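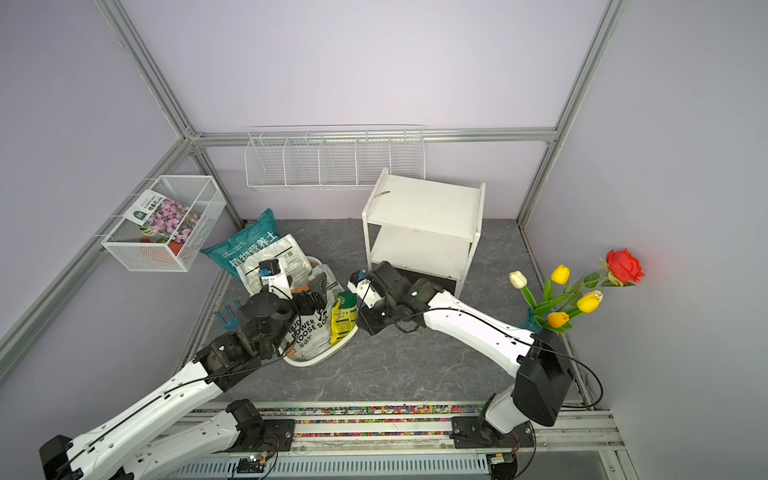
Figure 2. The shared workspace used for the gardening task, with both arms, the potting supplies and the two-tier shelf.

3.2 Workspace and student task

The second-year project at Flavham asks each student group to program a two-arm cell to tidy a small gardening corner. The cell is enclosed on aluminium framing, and both arms are mounted on a common rail at the front (Figure 2). Each arm carries a gripper. Groups were told to treat the rail as a boundary and to plan all motion on the far side of it.

The objects were chosen to differ in stiffness and weight. Bags of soil deform when grasped, whereas the basin and the pots do not. The wire rack on the back wall is left empty at the start of a run and serves, with the shelf, as a storage target. The mesh basket on the left wall holds a seed packet and an orange flowerpot — both of which must be reached from above.

Students first drove the arms by hand and recorded their own demonstrations. Each group submitted 50 of these, of which 30 were kept for training after review by the teaching staff. A run was stopped if the two arms came too close to each other, and the group was then required to revise its plan before continuing.

The task was drafted by Séverine Rolland and tested in June with students from the Jarnitz evening course. Their comments led to one change: the vase of artificial flowers in the right corner, first meant to be moved, is now a fixed obstacle. Contact with it costs a group marks but does not end the run. The marking scheme is given in Section 3.4.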